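About Kevavel

We build and look after hand-held grippers, and we are best known, in a small way, for the one that pinched.

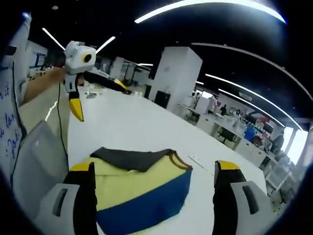 How we got here

Kevavel started as the side of Buvel that answered the phone. Buvel sold automation parts, mainly to people who already knew what they wanted, and we were the ones who got the call when the parts did something else. After a few years of that we had our own desks, our own letterhead and a reputation for picking up after the second ring. The letterhead came last.

These days our work is the hand-held gripper: a tool a person holds and works over a table, so that a robot can later be taught the same job. Folding cloth is most of it. Cloth is cheap and has no fixed shape, and it will show up any weakness in a finger, a hinge or a plan. We have folded an awful lot of it. Visitors who come expecting arms swinging around behind a cage are usually shown a table and a towel, and some of them take it well.

The October fault

Most About pages skip this part. Ours used to, until customers started asking for it by name, so it may as well live where people can find it.

The third version of our gripper had a trigger, and the trigger had a return spring, and the return spring came from a batch that had been made a little too soft. Let go of the trigger and the fingers opened, as designed. Let go of it after several hours of steady use and the fingers opened most of the way, thought it over, and stayed there. This was annoying but not dangerous. People shook the tool, the way you'd shake a ketchup bottle, and the fingers let go.

It was the shaking that got us. A small plastic stop inside the housing was there to keep the fingers from closing past the point where they touch. It had been tested for squeezing. It had not been tested for ketchup. In October it cracked in one unit, the fingers overran, and an operator who was reaching across to straighten a corner of fabric got the side of a thumb caught between them.

The injury was a bruise and a small cut. The operator was back the next morning and was more gracious about it than we deserved. We still shut down every unit of that version the same afternoon, both ours and the ones out with customers, and that made for a long evening on the phone. We were good at the phone, at least.

What we found

We had 644 units of the third version in use. We got every one of them back, including one that had been propping a door open at a site in Luton and was, mechanically speaking, in excellent health. Of those 644, 26 had a cracked stop. None of the 26 had been reported, and going through the paperwork we could see why. Our fault form ran to three pages and wanted a part number that was printed on the inside of the housing. To report the problem you had to take the tool apart. To take the tool apart you had to void the warranty. We wrote that form ourselves and can't blame Buvel for it, though we did try for a day or so.

The logs were worse reading. In the weeks before the injury, operators had typed the words "sticky," "sticking" or "stuck" into the notes box of their daily sheets again and again, and those notes went into a folder that was checked for spelling of customer names and not much else. The warning was sitting there in plain English. We had built sensors to measure finger position to a fine degree and had no arrangement at all for reading a sentence.

What we changed

The stop is now metal, and it's part of the frame instead of being clipped to it. The spring comes from a different supplier, Kelmendi, and we cycle a sample from every batch before any of it goes into a tool. The test we settled on is 3432 open-and-close cycles, a number that came out of a long argument between people who wanted three thousand and people who wanted four. After the cycles we shake it. The shaking has its own line on the test sheet, and new hires tend to assume it's a prank.

The fingertips are a bright color. Ours had been black all over, and black fingertips over dark fabric are hard to see when you're tired.

The fault form is one line long. It says "What's wrong with it?" and there is a box. Somebody reads the box the same day. If the word is "sticky," the tool comes off the table before anyone asks a follow-up question.

Two people can still work at the same table, and often do, since a good deal of the work calls for it. The rule is that hands stay out of the space between another person's fingers, and that you say so out loud before you reach across. It feels silly for the first week. We have listened to grown adults announce "reaching" to each other over a dish towel with real solemnity, and we intend to keep listening to it.

What we still get wrong

The newer version is heavier than the old one, mainly on account of the metal stop, and wrists notice. We've cut session lengths while we work on the weight. Cables also snag. We have tried clips, sleeves and a coiled cord that behaved like a cheap telephone from a motel, and operators have let us know in the one-line box what they think of each. The current plan is to route the cable differently. The previous plan was also to route the cable differently.

We publish our fault list once a quarter, including the embarrassing entries. The last one had a unit that failed inspection because the inspector was holding it upside down, and we left that in.

Working with us

We take on repair and inspection work for grippers we didn't make, as well as the ones we did. If you have a tool that sticks, please don't shake it. Set it down, unplug it, and send us the one line. If you still own a third-version unit that somehow missed the recall, our records say you can't exist, but we'd like to hear from you anyway and we'll pay the postage.

Tours are by arrangement. Closed shoes, no loose sleeves, and expect to be handed something to fold.

Page last updated September 23, 2018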